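Safe working with small desktop arms
Shared 18 times

Small printed arms are easy to treat as toys. They still pinch fingers and pull cables out of their sockets. These are the bench rules we use at Fudell for any arm with hobby servos. Wenche Haugen wrote the first version and Signe Strömberg keeps it up to date.

Read the whole page before you switch anything on.
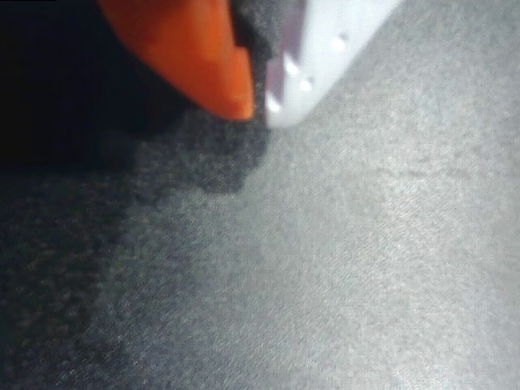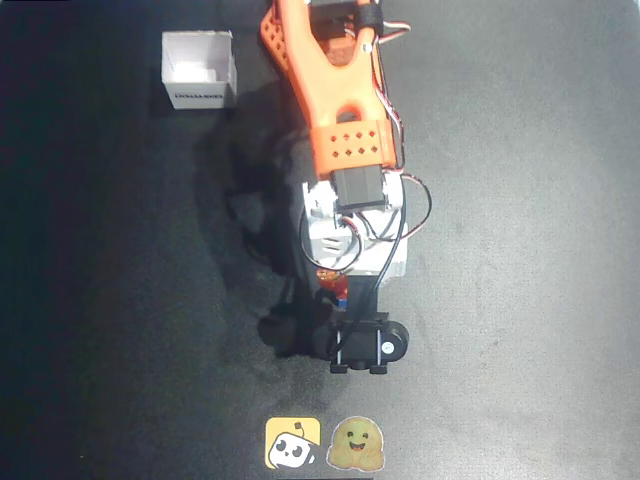 1. Clear the reach

Stretch the arm out by hand with the power off and note how far the tip travels. Add a hand's width all round. Inside that line you keep only the parts the task needs. A small box is fine if the arm is meant to work with it. Mugs, phones and tools go on the shelf.

2. Fix the base

Check that the base cannot tip or slide when the arm is fully extended. Push the upper link sideways, gently. If the base shifts, tighten it and try again.

3. Look at the cables

Servo leads need enough slack to form a loop at each joint, but a loop must not catch on a bracket. Turn every joint to both ends of its range and watch the leads as you go. Replace any lead with a nick in it.

4. Set the lowest point

The fingertips should stop just above the work surface. Lower them in small steps at slow speed and save that height as the limit. Do this again whenever a finger is changed.

5. Two people for first runs

One person runs the program and the other keeps a hand on the power switch. Neither reaches past the line while the power is on.

6. Write it down

Log the arm, the program and any fault on form 3009. Faults go to Borghild Ljungberg the same day. Logs are checked every October.

Last changed 8 Apr 2018

2 comments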